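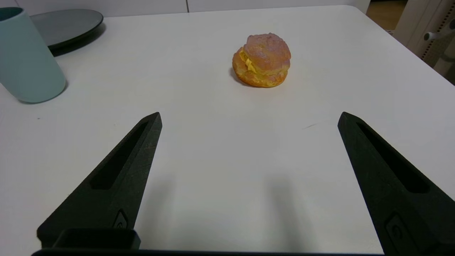

Lettre interne Brama, n° 20

Février. Rédaction : Armindo Bragança, méthodes et postes de travail

Préparation des assiettes : le poste 6 passe en conduite mixte

Le poste 6 de l'atelier de garniture fonctionne depuis le début du mois avec un bras Evik à pince deux doigts. Sa tâche est limitée à la prise d'une pièce sur le plan de travail et à sa dépose sur une assiette. Les pièces admises à ce stade sont les choux, les petits pains et les produits emballés à l'unité. Tout ce qui coule, tout ce qui se coupe et tout ce qui se compte en vrac reste en préparation manuelle.

Le périmètre a été fixé à partir du relevé des gestes fait l'an dernier sur la ligne. La mise sur assiette y représentait 2 000 prises par équipe au plus fort de l'activité, presque toutes effectuées bras tendu, avec rotation du poignet. Les restrictions médicales prononcées dans le service concernaient en majorité ce geste. C'est le seul critère retenu pour le choix du poste ; la cadence n'en faisait pas partie et la consigne de production du poste 6 n'a pas été modifiée.

Les produits posent des problèmes différents selon leur enveloppe. Un chou garni supporte mal une fermeture trop franche : la coque casse ou la crème sort par le côté. La force de serrage est donc plafonnée dans le profil « pâte à choux », et la prise doit se faire sur la moitié basse de la pièce. Un produit sous film demande le réglage inverse. Le film glisse, les extrémités serties se replient sous les doigts, et le reflet du plastique gêne la localisation quand l'éclairage du poste est à pleine puissance. L'intensité a été réduite d'un cran et les opérateurs sont priés de ne pas la remonter, y compris pour le nettoyage (une lampe d'appoint est accrochée à l'armoire du poste 4).
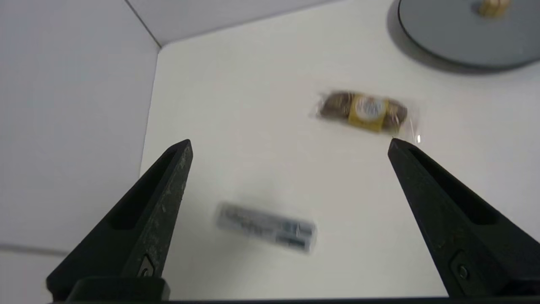 La bibliothèque de profils est gérée dans Erov. Un profil associe une référence, une ouverture de pince, un plafond de serrage et une hauteur d'approche. La création d'un profil se faisait jusqu'ici par le prestataire d'intégration, Lumbantobing, avec un délai de plusieurs jours ouvrés. Depuis la mise à jour, les conducteurs habilités créent et corrigent les profils eux-mêmes. Le prestataire conserve la main sur les vitesses et sur les zones de sécurité, qui ne sont pas modifiables depuis l'atelier.

Ce que cela change pour l'équipe

L'intitulé « agent de garniture » est maintenu. Une mention « conducteur de poste assisté » s'y ajoute pour les personnes formées, avec le coefficient prévu par l'avenant signé à l'automne. La formation dure 20 heures, dont une partie au poste en binôme. Elle porte sur la reprise après arrêt, l'écriture d'un profil, le contrôle des doigts de pince et les règles d'accès à la zone. Elle ne comporte pas de programmation.

La journée se découpe autrement. Le conducteur vérifie l'état des doigts à la prise de poste, dispose les pièces en laissant un écart suffisant entre elles, lance le cycle, puis traite les rejets. Les pièces refusées trois fois de suite par le bras sont posées à la main et notées dans le cahier. Au bout de deux semaines, plusieurs agents ont signalé que cette surveillance fatigue d'une autre façon : l'attention est continue, les gestes sont rares et la station debout immobile devient pénible en fin d'équipe. Un siège assis-debout a été commandé. En attendant sa livraison, la rotation entre le poste 6 et les postes manuels est ramenée à deux heures.

Deux points restent ouverts avec les représentants du personnel. Le premier concerne les journaux de cycle, qui enregistrent chaque arrêt avec son horodatage. Il est acquis qu'ils ne servent pas à l'évaluation individuelle ; la durée de conservation n'est pas encore arrêtée. Le second concerne les remplacements. Un agent non formé peut garnir au poste 6 bras consigné, mais il ne peut pas relancer le cycle, et l'équipe du matin n'a pour l'instant qu'un seul conducteur habilité.

Premiers réglages

La série d'essais de référence comptait 600 prises, produits mélangés. Les échecs se concentrent sur deux familles : les très petites pièces rondes, qui roulent au contact du premier doigt, et les emballages souples posés de biais. Pour les premières, la hauteur d'approche a été abaissée. Pour les seconds, l'orientation de la pince suit désormais l'axe du produit et non celui du plan de travail. Le gobelet de service a aussi été ajouté aux objets connus du poste, avec interdiction de passage au-dessus de son ouverture.

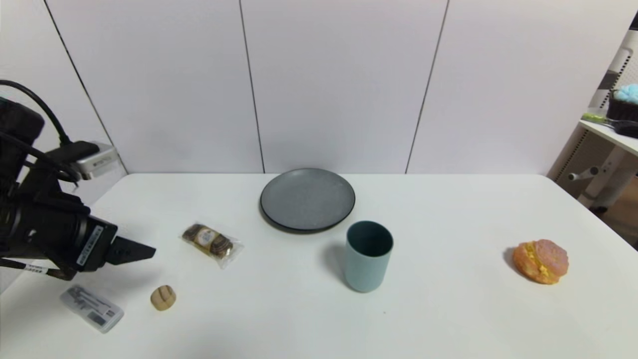

Poste 6 : le bras au-dessus du plan de travail, avec l'assiette, le gobelet et les produits espacés.

Le plan de travail doit rester blanc et mat. Pas de set, pas de papier cuisson, pas de torchon plié en bordure. Les miettes sont retirées à la raclette entre deux séries, bras à l'arrêt et voyant éteint. Les doigts de pince se nettoient à la lingette alimentaire ; le solvant utilisé sur les convoyeurs est proscrit.

Les demandes d'inscription à la prochaine session sont à remettre au chef d'équipe avant la fin du mois. Les demandes de nouveaux profils passent par le cahier du poste, avec la référence complète du produit et le type d'emballage.

Vous recevez cette lettre parce que vous êtes inscrit à la liste de diffusion « Ateliers ». Pour modifier vos préférences ou vous désabonner, rendez-vous dans votre espace personnel.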